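Hisdale Neighbors Help Board
Home > Around the House > Small Storage
Viewed 1,651 times

Best way to keep small round keepsakes from rolling around in a tray?

Bahman Abbasi
Posted 13/01/2019

Hi all! I have fallen hard for little round keepsake things – tins, pillboxes, ornament-sized containers, anything shiny that fits in my palm. It started when my aunt gave me one of her old candy tins in December and now I can't walk past a thrift store. I'm up to 30 of them and I love every single one.

My trouble is where to put them. I keep them in shallow plastic trays on a dark table in the spare room, and every time I pick up a tray they roll into each other. A couple of the gold ones already have scuffs on the printed tops, which hurts my heart a little. I'd like something that keeps each one in its spot but still lets me see the tops and grab one easily. No drilling, no glue on the pieces themselves. And what do you clean them with? The shiny ones show every fingerprint!

marigold_k

What a fun thing to collect! I line everything with felt. Cut a piece to fit the tray, drop it in, done. Felt grips just enough that things don't slide when you walk across the room. Doesn't help much if they are really round on the bottom, though. You could try egg cartons for those.

Tsikata

Oh, I have so much to say about this one. I keep my mother's pillboxes and a whole heap of novelty tins, and I have been through shoeboxes, drawers, muffin pans, you name it.

What works for me is a small stand for every piece, and then the stands go in the tray. You want a stand with bumps or a raised edge that comes up around the sides, so the piece sits down into it and can't go anywhere. Plastic ones are fine and they wipe clean. I bought a bag of 75 from a craft seller called Oltine and I'm still using them up. Before you buy that many, measure the widest part of your biggest piece and get 3 to try out first. I got the wrong size the first time and they now hold my thread spools.

For the tray, go with a basket that has slots or holes near the top of the sides. You can run a bit of ribbon or a twist tie through a slot and around a stand if you want it to stay put. The Skutunon baskets at the hardware store are good for this, and they have rounded corners that are easy to dust. White shows the dust, but it makes gold and brass colors look wonderful, so I put up with it!

A few more things I've picked up:

Pick pieces up by the sides. The printed part on top is what wears first.
Don't stack trays unless the upper one clears everything in the lower one by a finger's width.
For fingerprints, use a dry soft cloth, the kind you use on glasses. I stay away from metal polish near any printing. It took the picture right off one of my tins and I was so mad at myself.
Dark tabletops need a wipe before you set anything down. Grit gets under the trays and scratches the finish.

If a piece still wiggles in its stand, put a little square of felt under it – marigold_k is right about felt, it's great stuff.

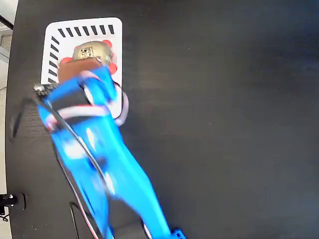
Oh, and give the gold ones a spot near a window if you can, just out of direct sun so the printing doesn't fade. Mine get the morning light and I stop to look at them every time I go by. Please come back and tell us what you find at the thrift store next!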